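Rule 3 was mine, and I was dead proud of it. "The arm must not move while anybody's hand is over the table." I wrote it on a Sunday in the Stomico kitchen with a biscuit in my mouth, and I thought, well, that's safety sorted, what's for tea?

Then Zawadi Lukumay came down from Landeg to go through the rulebook. She'd read all 53 pages on the train (who does that?) and she'd put a pencil mark next to Rule 3.

"How does it know?" she said.

"Know what?"

"That there's a hand."

I opened my mouth and shut it again. Chun-yin, the traitor, went off to look for a charger.

We tried it in the simulator first, thank goodness. Zawadi wouldn't let anyone near the real arm until every rule had a test beside it, written so a stranger could run it and get a plain pass or fail. She wanted the start position written down too, and who was allowed to press go, and what they had to say out loud before they pressed it.

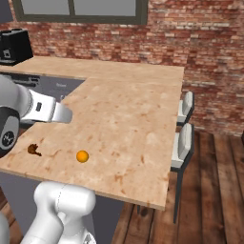
"Ready" was no good, apparently. People say "ready" when they mean "are you ready?", and she'd seen a man at Flandix nearly lose a thumbnail over it. So we had to say "moving" and then wait for somebody to say "clear" back. I felt a right lemon, I can tell you, saying "moving" to Chun-yin Siu across a laptop when the only thing at risk was a few pixels!

But I kept saying it. By the end of the week I'd said it to the kettle, and to my sister's dog, and once to a lady at the bus stop who very kindly said "clear".

Rule 3 took us two more days. It's four lines long now and there's no biscuit in it. Zawadi read it through, turned the page over to check the back, and rubbed out her pencil mark.

"Rule 4," she said, and Chun-yin went to look for his charger again.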